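Skisow Fold-Flat folding board: three months of moderately straight T-shirts

Rating: 3.5 out of 5

I should say at the start that I didn't want a folding board. I wanted a bigger chest of drawers, and was told by the dimensions of the bedroom that I couldn't have one. The Skisow was the compromise. It cost a good deal less than furniture and went under the bed, where it spent its first fortnight while I got used to the idea of owning it.

For anyone who has been spared these things, it's four plastic panels joined by hinges. You lay a T-shirt on it face down, flip the left panel, flip the right panel, flip the bottom one up, and you have a rectangle. Shops use them, or used to, and it's why a jumper on a shelf looks like a jumper you'd want and the same jumper at home looks like something the dog has been consulted on.

What you get

The box contains the board, a leaflet, and a cardboard sleeve that tells you to keep it for storage and then tears. The board weighs 816 grams on my kitchen scales, which were the only thing in the house that wanted to know. Opened out it's bigger than you expect. Folded up it's a slab 300 mm wide, and that turns out to matter, as the width of the slab is the width of every shirt you will own from now on.

There's a smaller version for children's clothes and a larger one "for the generous fit". I bought the standard. The leaflet is printed in grey on slightly lighter grey and shows a person with no face folding a shirt in three drawings. In the second drawing the shirt has changed from short sleeves to long.

Where you're supposed to use it

The leaflet says "any flat surface". I've tried most of them.

The bed is hopeless. The mattress gives, the hinges sag, and you end up folding the duvet in with the shirt. The ironing board is too narrow, and the side panels hang off like the ears of a spaniel. The floor works very well if you're under thirty.

That leaves the kitchen worktop, and the worktop is where laundry now happens in this house. Stone is flat, it's at the right height, and it's the one surface that gets wiped every day whether anyone feels like it or not. The drawback is that the board slides. It has four little rubber feet on the underside, each the size of a lentil, and on polished stone they do nothing whatever. After a week of chasing it towards the toaster I put a damp tea towel underneath and it has stayed put ever since. A board at this price might have come with feet that grip.

The other thing about a stone worktop is that it's unforgiving. Crumbs you can't see on the pattern find their way to a clean shirt without any help from you. Wipe first.

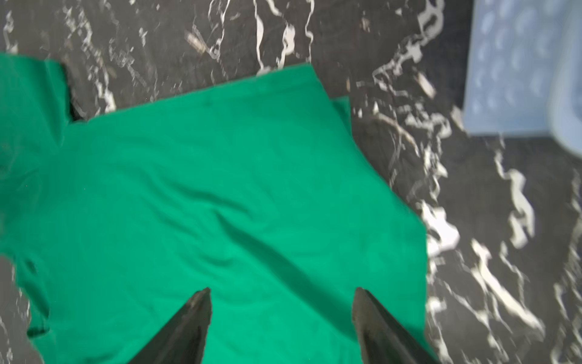
The part the leaflet skips is the part before the board. You can't drop a shirt on in a heap and start flipping, or you'll get a very neat rectangle of creases. It wants spreading out properly first, sleeves pulled free of the body, hem straightened, the whole thing smoothed from the middle with the flat of your hand. I do this on the bare worktop and then slide the board in under it, having found that trying to smooth a shirt on the panels just makes them flap. The smoothing takes longer than the folding. If you already smooth your shirts out this carefully, you may be a person who doesn't need the board, and I'd invite you to enjoy your evening.

How it does with different things

Plain cotton T-shirts are what it was made for and it's very good at them. Flip, flip, flip, done. I timed nothing, but I can get through a wash load during one side of a record, and I couldn't before.

Long sleeves need an extra move: after each side flip you double the sleeve back down on itself. Forget, and it sticks out of the finished parcel like an arm out of a car window.

Polo shirts are fine as long as the collar is above the top edge. Put the collar on the board and you'll iron it again.

Jumpers depend on the jumper. Thin ones go well. Anything chunky makes the panels spring back open, and you have to hold one side down with your elbow while flipping the other, at which point you might as well be doing it by hand.

Trousers, no. The leaflet says yes. The leaflet's trousers have no waistband.

Fitted sheets I tried once, late in the evening, in a spirit of optimism. We won't discuss it.

Against the Arriaga

Before buying I borrowed an Arriaga from next door for a weekend. It's the slatted one that looks like a garden gate. The Arriaga is stiffer, its hinges are real hinges, and it stays where you put it. It also makes a clack on every flip that can be heard in the street, and the gaps between the slats leave faint ridges on anything thin. If you live alone and wear heavy cotton, have the Arriaga. If anybody in the house goes to bed before you do, have the Skisow.

I looked at the Ernness too, which is the fabric-covered model, and ruled it out on the grounds that it would be one more thing to wash.

How it's holding up

The hinges on the Skisow aren't hinges. They're thin strips in the same sheet of plastic, and they bend because they've been made weak enough to. Sistham, the shop I bought it from, has 3,429 reviews of the thing on its site, and a fair number of the unhappy ones are about the bottom strip going white and then splitting. Mine went white in April. It hasn't split. I've begun flipping that panel more slowly, with both hands, as if turning a page in a very old book.

The surface has picked up scuffs on the underside and a faint blue tinge on top from a pair of jeans (see Trousers, above). Neither comes off on clothes.

The drawers

I had expected to report a miracle here. The drawer depth in my chest is such that shirts folded to 300 mm sit two across with a gap down the middle just wide enough to be annoying and too narrow for socks. Stood on end, filing-cabinet fashion, they fit better, and I can see all of them at once, including several I'd hoped I had given away. The drawer closes. It used to need a knee.

Would I buy it again? Probably, at the sale price. At full price I'd look for a thick piece of card the right size and some parcel tape, make my own over a cup of tea, and be back at Sistham within the month.

Good: quick on T-shirts, quiet, fits under the bed, everything ends up the same size.

Less good: useless feet, doubtful bottom hinge, fiction in the leaflet regarding trousers.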